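Subject: Re: [bivovow] Finger length for two-arm basket lifts
List: Bivovow users and builders
In-Reply-To: question about long fingers vs. short pads

On the list, a member in the gripper thread wrote:

> We have two arms and are moving to household objects after a year
> of blocks and cups. The next object is a laundry basket, picked up
> from the floor by both ends. We own one set of short pads and are
> looking at the long tapered fingers from Dai. Has anyone run both
> on the same arms? I am mostly worried about flex. The Dai sheet
> gives a grip force, but it doesn't say where along the finger that
> was measured.
>
> Second question. Does the Minus controller still lose sync between
> the two sides when one gripper makes contact first? We saw that on
> the old firmware and stopped using the paired mode.
>
> Any numbers would help, even rough ones.

We ran both, on the same pair of arms, with the same controller and the same basket. The work started in September and the basket part is now done. I'll take the flex question first.

The long fingers do flex. If you close on something stiff with only the last bit of the tip, the tips spread and the grip feels soft. If you get the object further in toward the body of the gripper, the flex mostly goes away. For a basket handle we set the approach so the handle sits well back from the tip, and we stopped seeing the handle roll out.

The short pads don't flex in any way that matters to us. Their trouble is reach. With the short pads the whole wrist has to come down close to the rim, and the wrist housing is wide. It bumped the side of the basket before the pads were around the handle. We could avoid that by tilting the wrist, but then the elbow had to come up, and with a washer in front of the arms there isn't much room for that.

Basket lifts, both finger types together: 144 attempts. 39 of them failed. A failure for us means the basket did not leave the floor level, or left it and was dropped. Most of the failed lifts were with the short pads, and most of those were the bumping I described above. I didn't keep the split by finger type in the same file as the totals, so I will post it separately when I have checked it against the logs.

Wear. Before the basket work we cycled one Dai gripper on the bench, open and close on a rubber block. The plan was 3,000 cycles. It stopped at 2,938 with an over-current fault on the controller side. The fault cleared on restart and the gripper was fine when we took it apart, so I would not read much into it. The screws at the base of one finger had backed out a little. We now use thread locker on those. Check yours if you bought them assembled.

On the controller. The Minus firmware we are running holds sync better than the old one in free motion. The two sides start and stop together. Contact is still a problem, but a smaller one. When the left gripper touches first, the right side slows down and then catches up with a small jump. With an empty basket you see the jump as a scrape on the floor. With clothes in the basket the weight mostly holds it in place.

There are two ways around it that we know of:

1. Turn off paired mode for the approach and turn it back on once both grippers have closed. This is what we do now. It costs a short pause before the lift.

2. Lower the contact threshold on both sides and let them wait for each other. It worked in simulation. On the real arms the threshold tripped on cable drag, and we gave up on it.

Cable drag deserves its own thread. We have slack on both arms so the wrists can turn, and the slack hangs down and ends up on the floor. It has not caught on the basket yet. It has caught on a table leg. A clip partway down the arm helps. Too many clips and the wrist pulls against them at full rotation, and you get force readings that have nothing to do with the object. If somebody has a good routing for these wrists I would like to see it.

Cameras. We use only the head camera for the approach. A camera on each wrist was tried and taken off again. The view was good until the gripper got close, and then it was all basket. The head view shows both grippers and both handles at the same time, and that has been more useful. Its weak point is height. It is hard to tell from above whether a finger is over a handle or beside it at the same level, and we get that wrong more often when the handle and the basket body are nearly the same color. A light from the side might help. We have only overhead lights in that room.

One more thing about the long fingers. They cover part of the handle in the head view once they are in place. Our handle detector was trained on clear views and its confidence drops when a finger is across the handle. We freeze the handle position when the finger gets close and do the last part on arm position alone. If you move the basket by accident during that part, you miss.

If you can buy only one set for baskets, I'd go with the long ones, as long as your handles are open loops or slots that a finger can get behind. For cups and blocks I would keep the short pads. We swap them, and the swap is quick, but the zero position has to be set again each time – we forgot once and closed the fingers past each other.

I have put the bench note from the washer setup below the signature. It is short, and copied as it was written.

Bivovow list, Zarkent bench

-- 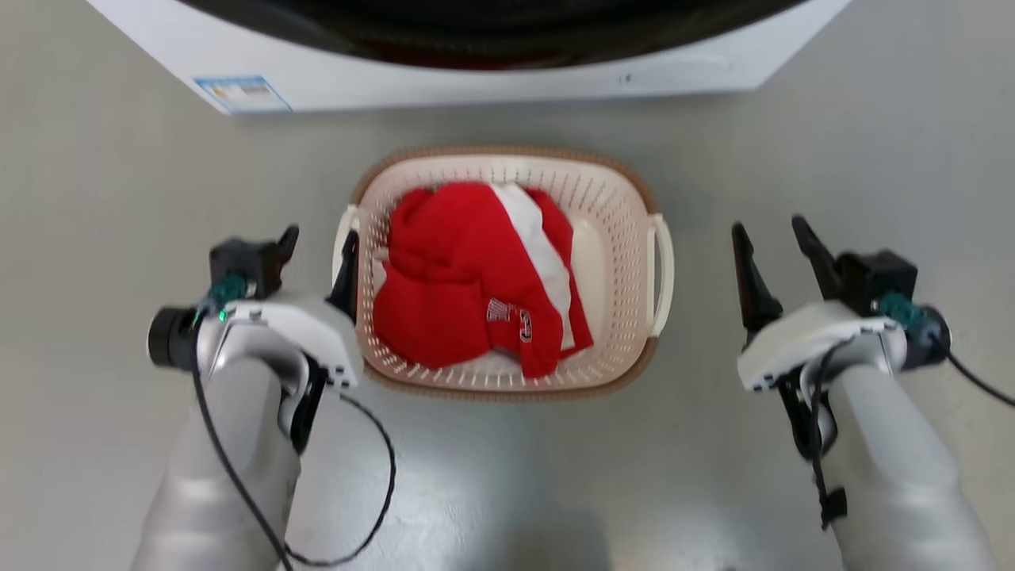
Zarkent, March 4, 2025

Basket on the floor in front of the washer, long side along the machine. Load is a bunched-up red garment, possibly with a white piece under it, heaped so it nearly fills the basket. Dai long fingers on both arms. Minus in single mode for the approach, paired mode off.

Left gripper at the handle and touching the rim. Right gripper open and beside its handle, with a short gap still to close. This is the state where paired mode gave us the jump, so it is the one to look at if you are comparing firmware.

Left cable is down on the floor in a wide loop between the arms. Clear of the basket. Shorten it before the next session or move the clip.

The load sits high on the left. For the comparison runs, flatten the clothes before each start so the weight is the same side to side, then do a second set with the heap pushed to one end.

Still to do: repeat with the short pads from the same start pose, record wrist force on both sides from first contact to lift, and write down the zero position after each finger swap.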